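The umbrella shelf

We moved into the Bongate house in November, and the hall closet got whatever came off the truck last. I shut the door on it and left it that way until Friday, when a bag of dog towels came down on my head.

Everything went out onto the hall floor first. Most of it was easy. Coats on the left, shoes in the rack, and the leash on the hook where Eglė can reach it. The towels went to the garage.

What was left was a heap of folded and gathered stuff, the kind of thing that never stacks. Umbrellas mostly, and a couple of rain covers I had forgotten buying. I had been laying them flat, and they slid off each other every time the door opened. Now they go in end first, folds shaken out and smoothed down before they get put away. It takes 30 seconds each and they stay put.
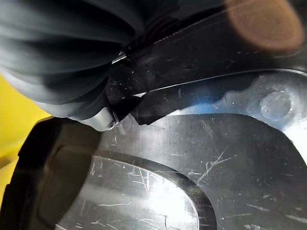

Dark gray pleats, with the pale gray cap at the narrow end.

I also got stricter about what stays. If it won't close, or the fabric has come away from a rib, it goes. Two went out with the trash that night. A third is on probation — the catch sticks, but Normunds says he can fix it and I would like to see him try.

The shelf itself came from a secondhand place in Prudstead. It's a little too deep for the closet, so the door needs a push at the bottom. I may trim it in the spring.

Next is the cupboard under the stairs, where the vacuum lives along with every box we thought we might need again. I've set aside Friday evening for it and bought more trash bags.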